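The Last Ferry to Clakusside

The ferry office closed in September, and after that my sister and I had to settle what to do with our mother's shop. It had sold tickets, stamps and fruit for 27 years. The landlord, a company called Breltach, wanted an answer by the 16th.

I went in early and started on the shelves. I threw out old timetables and receipts and a box of pens that had dried up. I kept the brass bell. 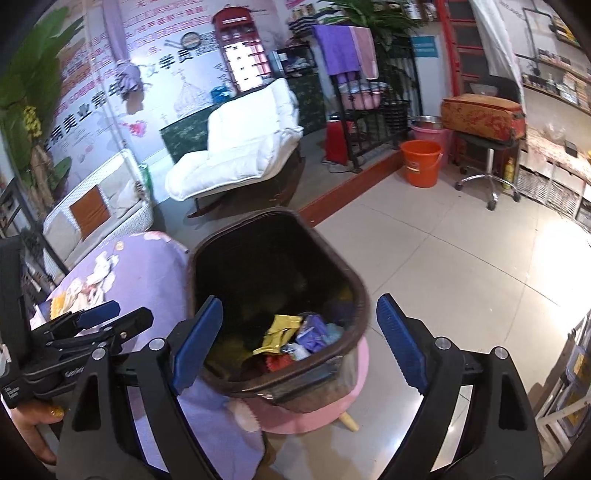
My sister asked from the doorway whether I had called Breltach yet. I said I hadn't. She said they would take 3,000 for the rest of the lease if we asked before they did, and that I was always slow about the phone.

She was right about the phone. I went on sorting. Under the counter I found the notebook where our mother wrote down what people owed her. Most of them had moved to the mainland. One man owed her 80 and had died the same winter she did.

We stopped at noon and sat at the round table with the flowered cloth. My sister read the notebook from the back to the front and didn't eat much.
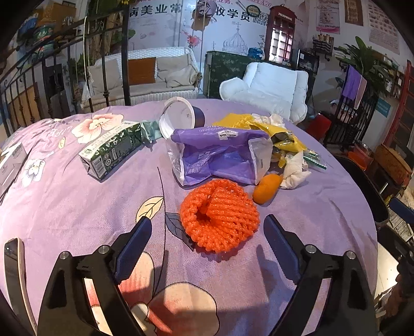 Maybe we could keep it open until spring, she said, and see who came in. The mail boat would still run, and people would still want stamps.

I told her nobody would come in spring. She turned another page and asked me where I had put the bell.

I got up and hung it over the door again. Then I called Breltach and asked for six more months.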